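3.2 Tabletops in shared rooms

The furniture inventory held by the Kurnville building office was used as the starting list. It names 647 tables in public use, spread over libraries, adult classrooms, meeting rooms and two indoor market halls. Tables with a glass or metal top were dropped, as were those kept under a fixed cloth. Of the rooms that remained, 32 were picked by lot within each building type, and every table in a picked room was entered in the study. Rooms closed for repair at the start of June were replaced by the next room on the list.

Each table was given a surface class under the Hidayat scheme, which sorts tops by lightness, gloss and the strength of the printed or natural grain. The scheme was written for school desks and has no class for tops with a raised edge band. We placed these with the plain-edged tops of the same lightness, a choice that Krishnan and Sitompul also made in their earlier work on reading rooms. Tops in the pale, low-contrast class were the most common in all building types except the market halls, where dark brown was the rule.

The pale class raises a problem of its own. Dust and dried cleaning film are hard to see against it when the grain is fine and the color close to beige, and a rater who moves from a dark top to a pale one tends to score the second as cleaner than it is. Nugroho found the same drift in a trial with trained raters, and it did not go away with practice. The grain direction matters as well, as streaks left by a cloth that runs with the grain are easily taken for part of the pattern.

Figure 4. Pale wood-grain tabletop with fine, wavy grain lines. 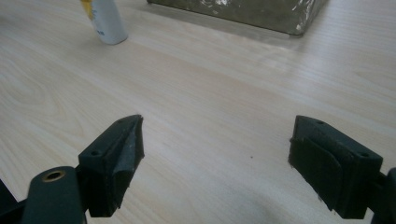 For this reason raters worked with a hand lamp held low at one side, and scored each top twice, the second time with the lamp moved to the adjoining side. The higher of the two soil scores was kept. Where the scores were more than one step apart, a second rater repeated the pair without seeing the first result. Room lights were left as found, since many of the rooms have no switch that can be reached by the public and a change in light would have drawn questions from people at work nearby.

Soil was scored on the five-step Hillum scale, from "no visible residue" to "residue over most of the surface". The scale says nothing about what the residue is. Ink, food, glue and cleaning film all count in the same way, and a ring left by a cup counts as much as a smear of the same area. Scratches and chips were recorded on a separate sheet and do not enter the soil score. We found that this split was hard to keep up on older tops. Dirt settles in a scratch, and a rater has to decide whether the line is dark from dirt or from the exposed core. The written rule was to wipe once with a damp white cloth and to score as soil anything that came away.

3.3 Objects left on the table

A table that holds other objects is cleaned less well than a bare one, but the size of the effect depends on how easily the objects can be moved. Following Pruitt, we grouped objects by the effort needed to clear them. The first group is made up of single light items that can be lifted with one hand, such as a small bottle or a book. The second covers open bins, trays and baskets, which can be moved in one go together with whatever they hold. The third covers items that are tied to the room by a cable or a bracket.

The grouping takes no account of value or ownership, although both came up in talks with cleaning staff. Several said that they would wipe beneath a bin but would leave a personal bag where it was, even if the bag was lighter. Manurung reports a like pattern in hotel rooms – staff clean up to the edge of a guest's things and stop there. We did not have the means to record ownership in a sound way and have left it out of the model. It probably accounts for part of the spread seen within the first group.

Bins call for a further note. A see-through or smoky wall lets the tabletop show faintly from outside, and in the pilot this led one rater to score the area under the bin without lifting it. The rule was then changed so that all bins were lifted, scored beneath, and put back in the same place. Scores from the pilot were thrown out. Items standing next to a bin were treated as separate objects, even where they clearly belonged with it.

Figure 5. Translucent tan storage bin, open at the top, and a small white bottle with a blue screw cap on a light wood-grain tabletop.

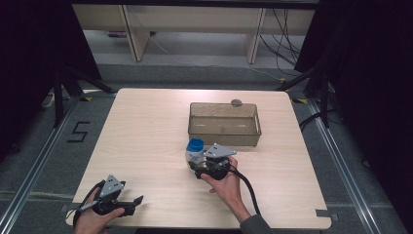 3.4 Cleaning records

Cleaning times were taken from the Comeo log, in which staff enter the room, the time and the product used. The log held 1789 entries for the picked rooms over a period of nine months. Entries with no room code were removed. Double entries, most of them made when a shift changed hands, were merged if they gave the same product and fell within the same hour.

The log records rooms and has no field for single tables. A room marked as cleaned may therefore hold tables that were passed over, and the time since last cleaning used in Section 4 is best read as a lower bound for any one table. Staff in the libraries also told us that spills are wiped at once and never logged. We made no correction for this, and the library rooms are reported both with the full sample and on their own.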